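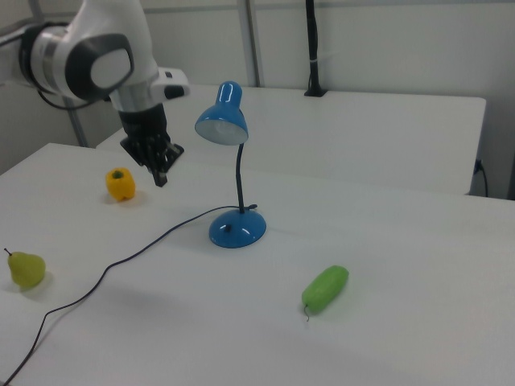 Shop-built arm cell, getting it to press a lamp switch
Forum: Home and Shared Shop Automation
7 replies

benchrat_droka
Started this in September and it's far enough along to post. I have a bench at the Droka shared shop and the arm lives there full time now. The job I set myself is simple to say: the arm should find the desk lamp, bring the gripper down to the base and press the switch, with other stuff on the table that it should leave alone. The other stuff is fake fruit and vegetables.

Control is a used desktop running Ernemeo, with a small board from Bech handling the gripper. White panels on a strut frame around the table. I put those up because the rest of the shop is a mess behind it and the detector kept picking things out of the shelves.

Current state: out of 100 tries it pressed the switch 61 times. Most of the misses are the same miss. It goes for the shade.

I'd like opinions on two things before I change anything.
1. Should I bolt the lamp down?
2. Should I train on more lamp positions or fix the approach first?

kettlewright
Bolt it down. A desk lamp weighs next to nothing and a gooseneck moves when you breathe on it. You are trying to solve two problems at the same time.

Also tape the cord. I lost a whole weekend to a cord once. The finger hooks it, the lamp slides, and then every number you get after that is junk.

oslo_ohms
I'd go the other way on both. If the lamp is bolted down you can replay a fixed path and you don't need vision at all. What would the 100 tries tell you then?

Leave the cord loose too, but log where it is at the start of each try. If the misses line up with cord position you have your answer.

benchrat_droka
I tried tape on the cord for a few runs and took it off again. The arm did fine with the cord taped and did worse again when I moved the tape, so I think it was using the cord to find the base. Loose for now.

More detail on the shade thing. The lamp base and the shade are the same blue and both are shiny domes. The detector gives me one box for the whole lamp and I was aiming at the middle of the box. When the neck is bent over, the middle of the box is nowhere near the base.

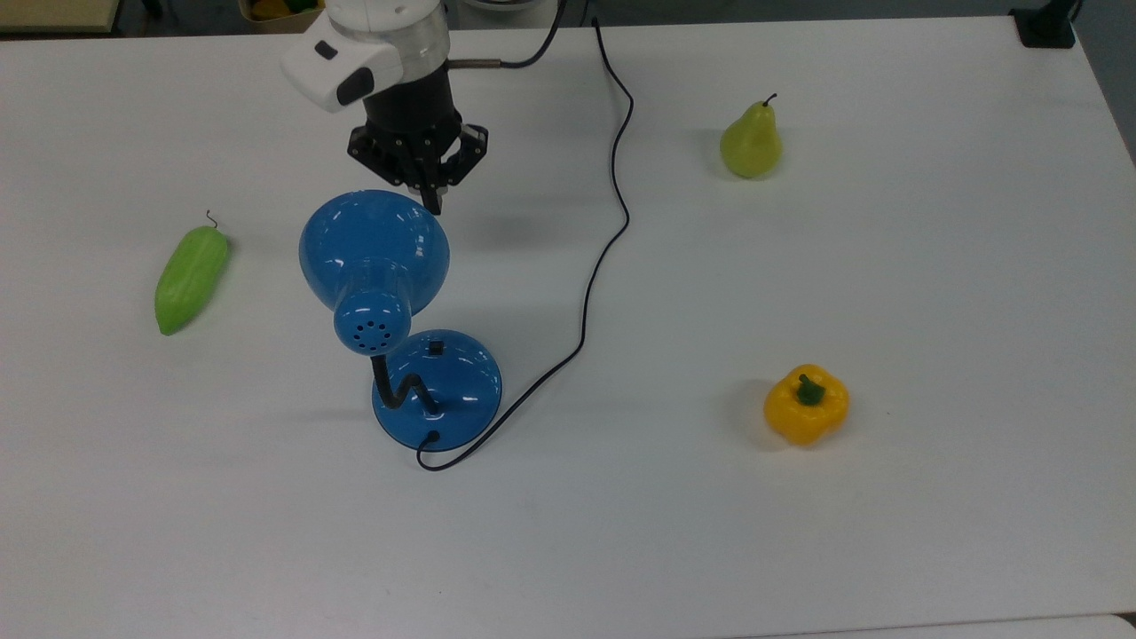 Over the shade again, before contact. The switch is the small black square on the base.

kettlewright
OK, that makes the problem plain. The aim point is wrong. More training data won't fix an aim point.

Is that a bitter melon?

benchrat_droka
Yes. It came in the bag.

Ragnheiður Nørgaard
I run a similar setup at home with a smaller arm, so take this for what it's worth.

Split the lamp into two labels, base and shade. Ignore the shade completely except as something to stay clear of. I labeled 304 pictures by hand for mine and it took two evenings. After that the arm stopped going for the wrong part, apart from cases where the shade hung right over the base and hid the switch.

For those cases you need a second view. One camera can't see through the shade, and more labels won't change that. Do you have anything looking in from the side?

On the bolting question I agree with oslo_ohms. Leave it free. But put a rubber pad under the base so a light press doesn't push it across the table.

kettlewright
A rubber pad is just bolting it down for people who don't want to drill.

Ragnheiður Nørgaard
You can pick it up and move it between runs. I think that matters.

oslo_ohms
What are you using for the shiny parts? Glossy blue under overhead lights gave me bad depth readings. The highlights came back as holes in the depth map. I ended up putting matte tape on the part I cared about. A diffuser over the lights helped less than I expected.

benchrat_droka
There's a fixed camera by the table, yes, and one that looks down at the table from above the far side of the lamp. I've only been feeding the detector from one of them. I'll hook up both.

Depth is from a Rurkance unit and I do get holes on the shade. The base is better but not good. I don't want tape on the lamp if I can help it. I'll try averaging over a few depth readings first.

Plan for this week:
Two labels, base and shade
Aim at the switch, with the base center as a fallback
Both cameras on
Lamp free, pad under it, cord loose

kettlewright
Change one of those at a time or you won't know which one did it.

benchrat_droka
Fair. Labels and aim point go together, so that's one change. Then the second camera. Pad last.

benchrat_droka
Update. Labels and aim point are done, nothing else touched. I ran 109 tries because I forgot to stop it at 100. It pressed the switch in 88 of them. It went for the shade twice. Most of the rest were the neck bent low over the base, same as Ragnheiður said.

Second camera goes in next. The mount I printed for it is too thin and sags, so I'm reprinting it at 7 mm.

oslo_ohms
Did you log the cord?

benchrat_droka
I have the start picture for every try but I haven't gone through them. If anybody wants the folder, send me a message.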